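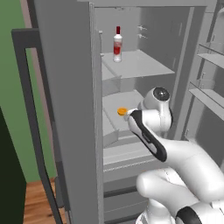

Ramgate opened its test hall to visitors for a day in October, and I took the early bus out to spend it there. The company does gripper evaluation for firms that would like a second opinion before they buy. Most of its work never leaves the building, so an open day is a fair chance to see how they go about it. I'm writing this up mainly for the people in our workshop who asked me which hand we should be looking at for the kitchen job.

Sign-in was at the loading door. There were 17 of us in the morning group, mostly from small integrators, plus a few students. Damian Krawczyk, who runs the gripper bench, took us around. He started with the simulation room and left the hardware for after lunch, which annoyed a couple of people at first.

In the simulation room every hand on their list gets the same household tasks before anyone bolts it to a real arm. The one I watched longest was the refrigerator task. The left door is open, there is a tall glass bottle with a red cap on the upper shelf, and the white arm reaches in from the right with a small orange disc at its fingertips. The disc has to go down on the lower shelf. It sounds easy until you look at how little room the wrist has between the divider and the shelf above.

Krawczyk ran the task with two hands, the Kubiak two-finger model and the Wunent. Each gets 200 trials per task with the start position shifted a little each time. The Kubiak is the shorter of the two and its fingers are narrow at the tip, so it handled the disc well. The Wunent holds harder but is wider across the knuckles, and in the simulator it kept touching the upper shelf on the way in. He counts a touch as a failure even if the object ends up where it should. One visitor argued with this for some time. Krawczyk said that a customer with glass in the refrigerator would not argue.

I asked how much he trusts the simulator with thin, flat objects. His answer was that he trusts it for reach and collision and doesn't trust it much for friction. Contact at the fingertips is where the software is weakest, and he has seen a hand hold a lid perfectly on screen and drop it on the bench. They log everything anyway — the run sheet on the wall was at trial 505 for that week.

Lunch was soup and rolls in the hallway. The coffee ran out early.

The hardware bench was in the big hall, with two arms on steel tables and a third one down for repair. Both hands were mounted and we could ask for objects. I asked for a jar lid, lying flat. The Kubiak slid off it twice, then got it on the third try once the approach angle was lowered. The Wunent took it on the first try with its softer pads. This was the reverse of what the screen had shown, more or less as Krawczyk had warned us. With a full bottle both were fine. With a bag of frozen peas neither was.

Controllers got less time than I would have liked. Ramgate uses the Takness unit on both tables, and the comparison with their older one was a chart and a short talk. The gain is mostly in how soon the arm reacts when the fingers meet something they shouldn't. I pressed on the fingers by hand while it was closing and it backed off quickly enough that I didn't mind doing it again. The cable connector on the wrist is still a nuisance, and it sticks out on the side you least want it to.

On cost, the Kubiak fingertips are rated for up to 3,000 cycles before the pads need changing. They come off with one screw. The Wunent pads are glued, and you send the hand back. For us that probably matters more than the grip force.

I would like to borrow the Kubiak for a week with a softer pad on it and try it in our own refrigerator with the shelves set low. Krawczyk said to write to him with the shelf spacing and he would load it into the simulator first. I have the measurements for the left side and still need the door bins.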